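Reading Room > Fiction > Short Stories

Print this page | E-mail to a friend

The Stondbridge Gauge

by Maeve Kinsella

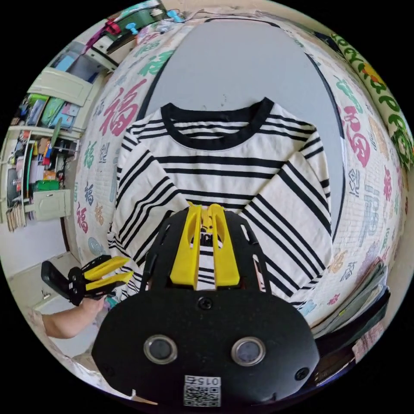

1. The Reading

The gauge at Stondbridge was a brass float in a stone well, connected to the river by a pipe. A cord ran from the float over a wheel, and the wheel moved a pen. The pen drew the height of the water on a paper drum that turned once a week. Every Thursday Tshepo Pillay unlocked the hut, took off the old sheet, fitted the new one and wrote the time in the margin.

He had held the key for two years. Before him it had been held by Gavin Rennie, who left the hut clean and the log complete. The log gave the height from the drum in one column and the height from the painted board outside in the next. The two figures were supposed to match within a centimetre, and in Rennie's hand they always did.

On 19 Sep 2024 the drum read 468 millimetres. The board read 558.

Pillay read the board again from the bank, lying on his front with his chin over the edge. He checked the cord for slip. He lifted the float and let it down, and the pen went up and came back to the same place. He wrote both figures in the log and, in the remarks column, "Difference 90. Cause not known."

2. The Pipe

A difference of that kind usually means silt. The pipe fills, the well stops following the river, and the pen draws a line that is too smooth. Pillay took the sheet to the window. The line was smooth. He took the previous sheet from the drawer, and the one before that, and they were smooth as well, back to a week in March when the line still had the small teeth that passing boats put into it.

He telephoned Ailsa Mackay at the Drummond office.

"What does the log say?" she asked.

"It says they agree."

"Every week?"

"Every week until today."

"You filled in those weeks," she said.

He had. He looked at the column. The figures were in his own writing, neat and level, the board figure following the drum figure down the page. He remembered the rain in April and reading the drum first, indoors. He did not remember going down to the bank.

"Flush the pipe," Mackay said. "Then send me the log."

3. The Flushing

It took two buckets and a hand pump. Brown water came up, then grey, then clear. The float began to move, slowly at first, and the pen climbed the paper in an almost vertical stroke. When it stopped he went outside and read the board, came back in and read the drum. They matched.

He sat down with the log. There was a correct procedure for an entry known to be unsound — one line through the figure, so that it could still be read, and initials beside it. He ruled the first line with the edge of the key. Through the open door a boat went by, heading down to the lock, and behind him the pen made a small tooth.

He turned the page back and went on until he reached March.

Previous story | Next story | Contents | Authors | Contact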